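An afternoon at the Muron open lab

I got to the Muron building a bit after two in December, shook the slush off my boots and went straight up to the arm cell on the second floor, the one they call Skekano. I had wanted to see it since the spring fair!
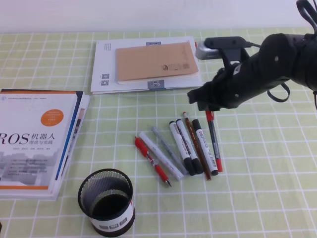 How the cell is set up

The arm comes in from one side and works over a grid-covered table. The team checks the wrist camera before every session: lens wiped, bracket screws snug, then a slow pass over the table with the live view open on a laptop. Their log for the cell stood at 2,837 picks when I visited, with 329 of those done since the last finger change. I loved that log. Every odd noise gets a line in it.
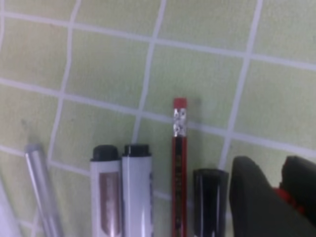

Finger wear is what I came to ask about, and they were generous with answers. At Platum, where I work, we swap pads on a fixed schedule, and here they go by feel and by a short grip test. Long thin items are the hard part of that test. Two white markers pressed side by side leave no room for a finger between them, so the arm has to come in from an outer edge, and a worn pad tends to slip right there. A pencil with some space next to it is much kinder. They took a spare finger off and on for us with a hex key in under five minutes – I timed it.

The cable got a good long talk too. They leave slack at the wrist, run the arm to its far reach, and look for any tug on the plug. I'm stealing that one for our own bench. 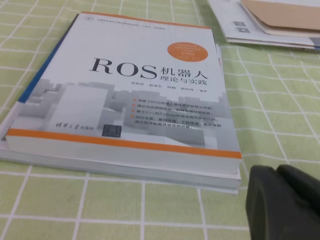 The ROS textbook on the green grid cloth, with a finger of the gripper close by.

Triệu, the cell next door, was down for a new belt, so I'll have to go back for it. Coffee is on the ground floor, room 202 has the coat racks.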